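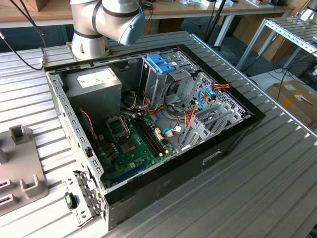

Desktop tower on its side with the panel off.

How to Make Big Cluster Granola
Posted 9/6/19 by Mireille

Okay, so you all asked for the granola. I brought two jars to the potluck in June and I have been getting messages ever since, and I kept saying "I'll write it up this weekend" and then it was the next weekend. My kids eat this by the handful out of the jar and leave me the dust at the bottom, so if you live with people like that, make a double batch and hide one.

I used to make granola the way my aunt did, which was very good but very crumbly. I wanted clusters! Big ones, the kind you can pick up and dip in yogurt. It took me most of a winter to get them and there was a lot of sad loose oatmeal along the way. The trick (well, tricks) are an egg white, a heavy hand with the spatula, and leaving it alone when it comes out of the oven. I'm terrible at that last part.

What you need

300 grams old-fashioned rolled oats
150 grams raw almonds, very roughly chopped
100 grams pumpkin seeds
50 grams unsweetened coconut flakes
100 grams honey
75 grams olive oil
1 large egg white
1 teaspoon kosher salt
1 1/2 teaspoons cinnamon
1/2 teaspoon cardamom
A good handful of dried sour cherries or chopped apricots, for the end

Everything from the oats down to the olive oil adds up to 775 grams, and I mention it because I just put my biggest bowl on the scale and keep pouring until I get there. If I'm short on almonds I use more seeds. It all works out. I buy my almonds and my cardamom at Haddadin, the little grocery by the post office, where they grind the cardamom while you wait and the whole car smells like it on the way home.

Please don't use quick oats. They go to paste. Steel cut won't work either, you'll crack a tooth.

Step 1. Get the oven going

Heat the oven to 300 degrees F. I know that sounds low. I used to bake mine at 350 and the coconut would be black before the oats had any color at all. Put the rack in the middle and line one rimmed sheet pan with parchment. One pan, even if it looks crowded - you want the oats touching each other so they can stick.

Step 2. Mix the dry stuff

Oats, almonds, pumpkin seeds, coconut, salt and spices all go in the big bowl. Toss it with your hands and break up any clumps of cinnamon. Leave the dried fruit out! It turns into gravel in the oven.

Step 3. Warm the honey and oil

Put the honey and oil in a small saucepan over low heat and stir just until the honey loosens up. You don't want it bubbling. Pour it over the oats and stir for longer than you think you should, all the way down to the bottom of the bowl where the dry ones like to hide. I use a Stullanis spatula, the long stiff one, and I've had it so long that the handle has gone from red to a sort of pink.

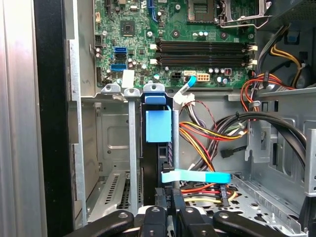
Step 4. Whip the egg white

Whisk the egg white in a little bowl until it's foamy all over, like the top of a bubble bath. No peaks needed, a fork is fine. Fold it into the oats. It will look a bit slimy for a second and you'll wonder about me. Keep going.

Step 5. Press it down

Dump everything onto the pan and spread it out to the edges, then press it flat. I mean really press, with the back of the spatula or the bottom of a measuring cup. If it sticks to the cup, wet the cup a little. You're making one giant cookie, basically.

Step 6. Bake, turn, bake again

Bake for 15 minutes. Take the pan out, turn it around so the back is at the front, and press it down once more. Don't stir. I know every other recipe says to stir! Back in it goes for another 23 minutes. Yes, 23, I set a timer. At 20 mine is still pale in the center and at 25 the corners are too dark for me. Your oven is probably different from mine, so start peeking a few minutes early the first time. You're looking for an even golden brown and a kitchen that smells like toast and honey.

It will still feel soft when you poke it. That's fine, it crisps as it cools.

Step 7. Walk away

Set the pan on a rack and leave it until it is completely cold. Give it an hour at least. I go fold laundry. If you break it up warm you get crumbs, and I have done this so many times, standing there "just testing" a corner until the corner was half the pan.

Once it's cold, lift up the parchment and snap the slab into whatever size pieces you like, then toss in the dried fruit.
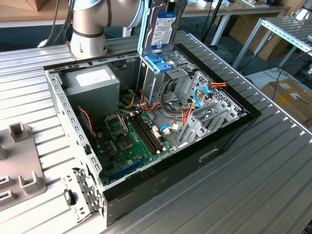

Another look inside the case, with the power supply in the upper left corner.

Storing it

A jar with a tight lid, on the counter, two weeks. In the freezer it keeps three months and you can eat it straight from there. If it goes soft on a humid day, put it back in a 300 degree oven for a few minutes and let it cool again.

A few swaps people have asked me about

No eggs: leave the white out and add an extra spoonful of honey. You'll get smaller clusters but it still tastes great.

Maple syrup: sure, same weight as the honey. It comes out a little less sticky.

Nut free: use sunflower seeds for the almonds. My neighbor makes it like this for school lunches.

Chocolate: only after it's cold, please. I learned that one on a very nice sheet pan.

Next time I want to do the tahini version, which is still a little too salty. If you make this one, leave me a comment and tell me what you put in it!

- Mireille Hijazi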